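Cotinar Opens Evening Repair Courses for Adults in Porkholm

PORKHOLM, May — The training company Cotinar announces the opening of its evening repair courses for adults. The courses will be held in the former Montoya print shop, next to the bus station, and registration is open from this Friday.

The program has 11 courses in the first season. They cover small household appliances, bicycles, sewing machines, lamps and basic furniture repair. Each course has 4 evenings and starts at 6:30 p.m., so that people who work in the daytime can also take part. No previous knowledge is necessary.

"In our first survey, 296 residents answered, and the most common wish was to learn how to fix things at home," says Macarena Sepúlveda, director of Cotinar. "We have prepared the program according to these answers. The bicycle course was asked for so many times that we will give it twice."

The tools are provided by Penen, a supplier of workshop equipment, and stay in the building for all participants. People may bring their own broken item from the second evening. Items with gas parts and microwave ovens are not accepted.

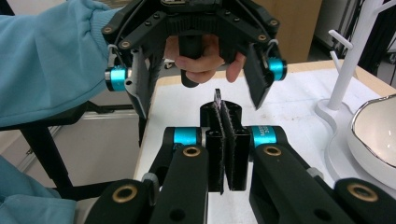 For Ibsa Degefa, the evening hours decided the matter, and he would like to see a course on Saturday mornings too, for parents who cannot leave home after dinner. Cotinar will study this request for the autumn season.

The courses will be taught by Estíbaliz Vidal and Arnel Layug. Mr. Layug will lead the electrical courses, and Ms. Vidal will be responsible for furniture and textiles. The language of instruction is English — written materials are also available in Spanish.

The price is 25 dollars per course, materials included. Registration can be made at the Cotinar office or by telephone during office hours.

Press contact: Manikandan Chacko, Cotinar, Porkholm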